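Making a bottle of scent last past July 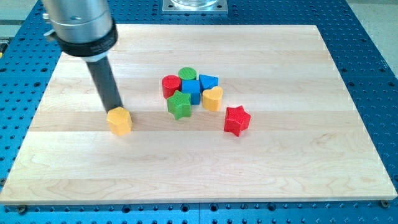 Perfume is killed by light, heat and the bathroom shelf, which offers plenty of both plus steam. Keep yours in its box, in a drawer, however pretty the bottle. If the smell has settled into the drawer itself, a bit of painted wood – a yellow hexagonal block, say – will soak up a stray dribble and scent your jumpers for weeks.

Spray skin, then leave it alone. Rubbing your wrists together is a lovely bit of theatre and does your top notes no favours.

Dry skin drinks fragrance. A dab of plain, unscented moisturiser first will save you a spray or two, and at $226 a bottle I count sprays.

Decant for travel. Label the vial, or meet your nail polish remover at the worst moment.

– Isla Ogilvie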